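Treneo 2 brings task and motion planning together in one open toolkit for kitchen robots

Atley, 23/11/2023. Gounder, the robot software company, has released Treneo 2, the second major version of its planning toolkit for robot arms that work in kitchens. The new version decides what the arm should do next and how it should move in the same piece of software, and it can be downloaded from today under an open licence.

Anyone who has tried to get a robot arm to do something useful in a kitchen will know the usual headache. One program makes a list of steps (pick this up, open that, put it inside), and a second program works out how the joints should bend. The first knows very little about the second, so it happily asks for things the arm can't reach. Then everything stops, someone edits a file by hand, and the afternoon is gone!

Treneo 2 lets the two halves talk to each other while the plan is still being made. If a grasp would leave the wrist in an awkward place for the step that follows, the planner hears about it straight away and tries a different grasp, a different order or a different place to put the object down. All the checking for collisions goes on in the same loop, using the same model of the room.

"We wanted the planner to think about the cupboard door before it picks up the cup," said Edmund Tomaszewski, who leads planning work at Gounder. "In the first version you could get a lovely grasp that was no good for anything afterwards. I must have looked at hundreds of them. Now the grasp gets chosen with the whole job in mind, and you can watch it change its mind, and I still find that great fun."

The toolkit comes with Tuseren, a set of simulated kitchens in which plans can be run and replayed before they go anywhere near real hardware. Tuseren holds more than 200 tasks, from moving a single object along a worktop to longer jobs that use several appliances in turn.

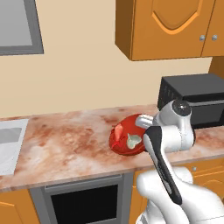

Close work like this is where much of the effort on the new release went. Picking things up from a worktop sounds simple, and in an open space it often is, but kitchens are full of corners, walls and appliances that take away the easy approaches. Treneo 2 keeps a ranked list of approach directions for each object and updates it as the arm moves, so a small error in the object's position no longer means starting again from nothing. The arm can stop short, look again and carry on from where it is.

The perception side has been rebuilt as well. In the first version, an object's position went to the planner as a single best guess. Treneo 2 passes on the guess together with how sure it is, and the planner can choose a slower or wider approach when the answer is shaky. Developers who already have their own perception code can plug it in through a short interface file, and the old format will still be accepted for the life of this version.

Rounded objects got special attention. They offer few flat places to hold, and a fingertip that lands slightly off can push the object away. The new contact model lets developers set friction and softness separately for the fingers and for the object, then try the same grasp again with different values. Results are saved side by side in the replay viewer, along with the reason the planner gave for each choice it made.

That last part was asked for again and again by people using the first version. A failed plan used to end in a line of code numbers. Now it ends in a sentence, such as "elbow would touch the wall on the way in" or "door is in the way of the wrist", with a link to the moment in the replay where the trouble began. The wording can be changed, and translations are very welcome.

"The sentences were my favourite thing to work on," said Raffaele Ruggiero, who looks after the Tuseren kitchens. "People who had never touched a planner could sit down and tell us why the arm had given up. Then they'd suggest moving a task to the other end of the worktop, and quite often they had a point."

Reaching into appliances is the other big change. An oven, a cupboard or a microwave is a box with one way in, and an arm has to bring its hand through the opening while its elbow and wrist stay clear of everything outside. Treneo 2 treats the opening as a gate. It plans the path on the outside and the path on the inside separately, then joins them at the gate and smooths the result. If the two halves can't be joined, it moves the crossing point and tries once more, up to a limit the developer sets. 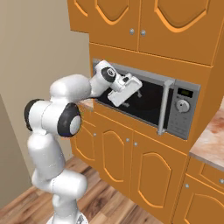 Does a team need its own robot to start using Treneo 2?

A computer is enough to begin with, as every Tuseren task runs in simulation and the toolkit includes a ready-made arm model. Teams with hardware can swap in their own arm description later and keep the same task files.

The release has 3 parts, each of which can be installed alone: the planner, the Tuseren kitchens and the replay viewer. Anyone moving from the first version should install the planner first and run the conversion tool on their task files. It leaves the originals untouched and writes a list of anything it couldn't convert. Custom grasp files are the most likely to need a bit of work by hand, because the new planner expects each grasp to say which way the palm is facing.

There are limits, and they're listed in the release notes. Liquids aren't modelled. Cloth is handled only as a stiff sheet, so tea towels behave rather oddly. Plans that need two arms can be written, but the planner treats the arms as taking turns, and jobs where both must hold the same object are not supported yet. Passing a plan in simulation is also no promise that it will pass on a real arm, and the documentation has a chapter on the checks to make before trying one.

An update is planned for February, with a faster gate planner and a first try at sliding drawers. Suggestions for new Tuseren tasks can be sent in through the project page until the end of that month. Short, everyday jobs are especially welcome, and so are the awkward ones that have beaten your own arm.

Treneo 2, the Tuseren kitchens, the replay viewer and the full documentation are available from the Gounder website. Press enquiries should be sent to the Gounder office in Atley, marked for the attention of Edmund Tomaszewski.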